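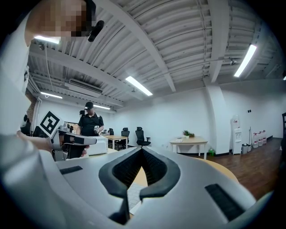
Most of the bugs are in the clock, according to the engineer who maintains Weren, and anybody who says otherwise has not yet looked at the clock. It is an unglamorous thing to hear about a piece of robot software, and the engineer has clearly said it to visitors before.

Weren is the layer between a pair of hand-held grippers and the planner that will one day have to do the same work without a person attached. It takes in the video from each gripper, works out where the gripper was at every moment, and writes the whole business down in a form the training code will accept. It comes from Cutau, a small company with a large backlog.

"People ask about the neural network," the engineer says. "I get to talk about the network maybe one day a month. The rest of the time I am comparing two timestamps and asking which one is lying."

The trouble is easy to state. There are 2 grippers, and each keeps its own time. If the left stream runs behind the right by even a little, the software will conclude that a folder was turned over by one hand before the other had hold of it. A policy trained on that will go on to do exactly what it was shown, with great confidence.

"It learns beautifully," the engineer says. "That's the horrible part."

The first version of the alignment step trusted the network clock. The second trusted nothing, and rejected so much that the operators came over to ask, politely, whether they should bother picking the things up again in the afternoon. The current one, version 4, looks for motion that both streams ought to agree on and slides them until they do. When it can't find any, it says so in the log, in a sentence the engineer is rather proud of: "no common motion, please wave."

Do people wave?

"They do now. It looks like an airport."

Then there is pose. The square markers on the grippers give the tracker something it can recognize from an outside view, and Weren combines that with whatever it has worked out from the gripper video. The two estimates are supposed to agree. When they don't, the old code took the average, which the engineer describes as asking two people for directions and driving into the lake between them. The new code picks one and keeps a note of the argument.

Flat paper goods are the current grievance. A folder on a table offers very little to hold on to, and the planner, called Bumer, prefers objects with opinions about which way is up. Printed patterns that repeat are worse. The feature matcher finds a corner it likes, then finds it again one letter over, and the table appears to jump sideways.

"You watch the replay and the furniture is haunted," the engineer says. "Then you turn off one threshold and it's a table again." 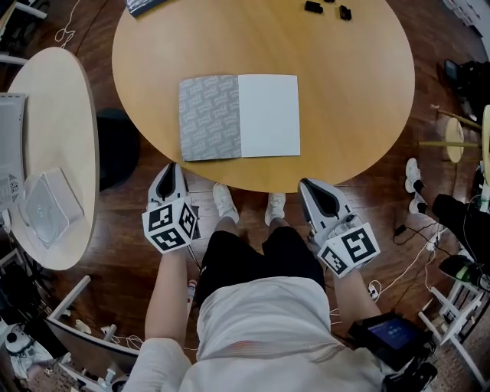 What the planner gets to see

Bumer never receives raw video. It gets short segments, each with a start, a goal and a path for both hands, and it is fussy about all of them. A library of 2,000 segments sounded like plenty in March. Then MacAulay, the in-house checking tool, was let loose on it and began throwing out any path in which a wrist turned faster than the robot's arm is allowed to.

"Humans are very quick and very sloppy," the engineer says, with some affection. "We scratch our noses in the middle of a demonstration. MacAulay had to be told about noses."

The fix was a rule that trims idle movement before the speed check runs. It broke the segment labels for a while – they all pointed at the wrong start – and that, too, was the clock.

Asked what comes next, the engineer opens the issue list, scrolls for longer than seems necessary, and settles on a replay viewer that can step backward without crashing. Stepping forward already works, on most machines.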